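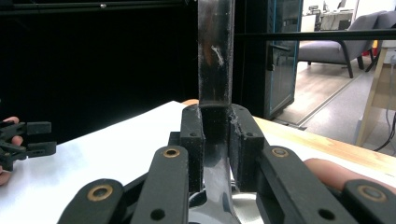 A member from the Stustcombe end asked whether the meeting could go back to the parking question, as the March vote had been taken while half the room was still looking for somewhere to park. The chair agreed that this was a fair point and moved it to the end of the agenda, where fair points go.

Alcombe Lane Residents' Association
Minutes, Sunday, July 12, 2020
Held by video call. Eleven households present, one of them upside down until item 3.

1. Minutes of the last meeting
Approved, with one correction: "heated debate" to read "debate."

2. Hedge at the Masia corner
The hedge has been cut on one side. The owner feels the other side belongs to the county. The county feels otherwise. A letter will be sent to both - the same letter, to save time.

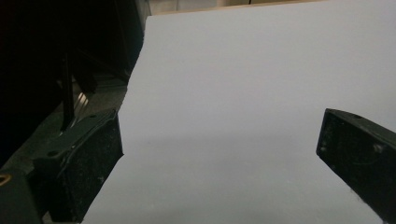
Pale board with a straight edge.

3. Street trees
Gisler quoted for 22 replacement maples, watering not included. Members on the sunny side wanted maples. Members on the shady side wanted fewer leaves, and one asked if there was a tree that did not drop any. The secretary will look into this without much hope. Motion to accept the quote for the sunny side only: carried, six to five.

4. Block party
Postponed until further notice. The deposit of $100 on the bouncy castle can be moved to next summer, or lost now, at the association's choice. Moved to next summer. 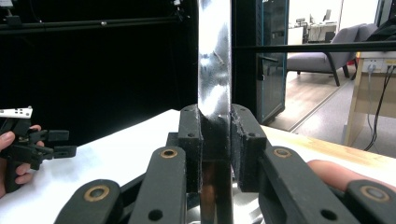
Metal bar, polished, with a few small scratches.

5. Speeding
The survey sheet left by the mailboxes collected around 100 entries, many in the same handwriting. Members agreed that cars go too fast and that the cars in question belong to people from Stustcombe. The member from the Stustcombe end asked that her objection be recorded. It is recorded.

6. Parking (from the top of the meeting)
Discussed at length. The March vote stands. A second vote on whether to hold another vote was tied, and the chair declined to break it before dinner.

7. Any other business
Someone's dog was asked to mute itself.

Next meeting: date to be sent by email, along with the letter about the hedge.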